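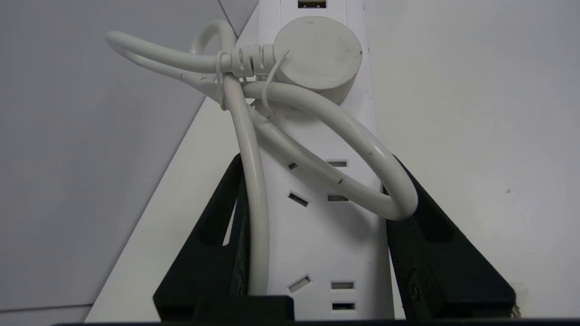 Sorting out the cables at home this week. Posting as I go, mostly so I remember what I did.

First job is the white extension lead that has lived behind the desk since we moved in. There are several sockets down its length, but the bigger round plugs take up a lot of room on it.

I pulled everything out and wiped down the casing with a dry cloth. It was unplugged from the wall first. Please do that bit.

Then I put one thing back at a time and wrote down what it was. The list: desk lamp, monitor, laptop charger, speakers, printer. The printer gets used twice a year, so it has come off the list and its lead has gone in the drawer.

Huệ Trình asked how I label mine. Masking tape folded over the cord near the plug, name in biro on both sides. I tried the little printed tags from Wedix last year and they slid down to the floor end, where you can't read them.

If a plug is large, try it at the end of the strip. In the middle it can lean over the next socket and you lose that one too.

Don't wrap the cord tightly round the strip to tidy it. Loose loops are fine. I used to pull mine tight and the cord ended up with a permanent kink just past the plug. That one went to the recycling point.

The stiff ribbed part where the cord meets the plug is there to stop it bending sharply. Pull on the plug, never on the cord. I have told everyone in this house and will be telling them again.

Aleksi Hakala says he checks his for scorch marks every March when he does the smoke alarm. Seems sensible. I had a look at mine with a torch and found fluff and one staple.

Heaters, kettles and the toaster stay off the extension lead. They go straight in the wall. We have two wall sockets in that room and one of them is behind the bookcase, so the bookcase has moved 15 cm to the left.

Total time for the desk was 50 minutes, and 10 of those were looking for the scissors.

Leftovers so far: three chargers for phones we no longer own, a lead that fits nothing, and an adaptor I bought for a trip and never took. The chargers are going in the small electricals bin at the supermarket.

Next is the shelf behind the telly. There are 9 leads back there and I can name four of them. Will carry on after tea.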